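Why Does Marble Have Stripes?
Kids' page, Skekwood Rock Club
Words by Magdalini Gavalas

Quick one today, lots to fit in! Marble. You've probably leaned on some. Kitchen counters, statues, stairs in old banks. Brown, white, green, even pink. And nearly always those squiggly lines running through it, like somebody spilled milk and it froze there.

The lines are called veins. Same word as the ones in your arm, but no blood in these, phew.

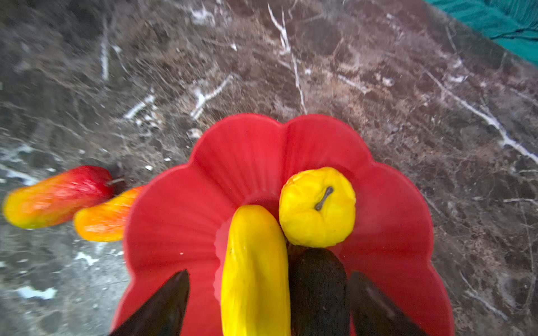
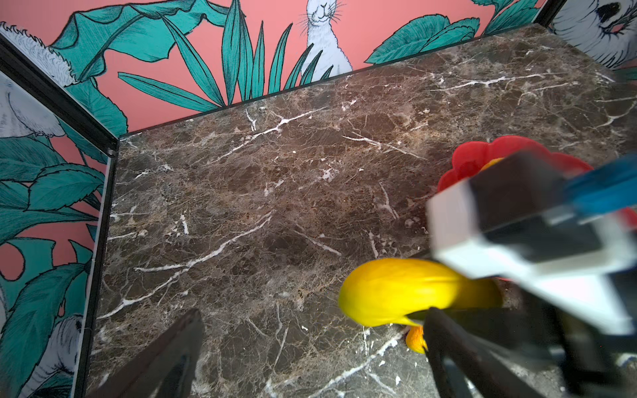 Brown marble look with pale veins, both times.

What makes the lines in marble?

Other minerals do. Marble starts out as limestone, and limestone is mostly old shells and bits of sea creatures, squashed flat at the bottom of the sea. Then it gets buried. Deep. Very hot down there, and a huge weight of rock pushing on top. The limestone doesn't melt, it kind of re-grows into tiny crystals packed tight together. That's marble.

But limestone is hardly ever pure. Bits of clay, sand, and rust get mixed in. When the rock is squeezed these get smeared into streaks and swirls. Sometimes the rock cracks too, and hot water creeps in carrying a mineral called calcite. The water goes, the calcite stays. White line!

OK, colors, quickly:

Pure marble = white.
Rusty iron = red, brown or yellow.
Black or gray = carbon, from things that lived long ago.
Green = usually a mineral called serpentine.

Warning though. Not everything that looks like marble is marble. Some tabletops are plastic or paper with a stone pattern printed on. How to tell? Put your hand flat on it. Real stone feels cold, even in a warm room. Then look for the same squiggle showing up twice. Printed patterns repeat, rock dosen't.

And please no lemon juice on the real stuff. Acid eats marble, leaves a dull spot that won't wipe off. Vinegar, same thing. Andor Bozsik found this out with a salad in January and his mom's counter still has the mark.

Try it: get white clay and brown clay. Roll each one into a sausage, twist them together, squash, fold, squash again. Stop before it all goes one color. Cut it in half (ask a grown up for the knife) and look at the cut side. Streaks! Draw yours and bring it in, Angeliki Andreadis is putting them up by the door, there's room for 25.

Next time: why pumice floats, and were to find some.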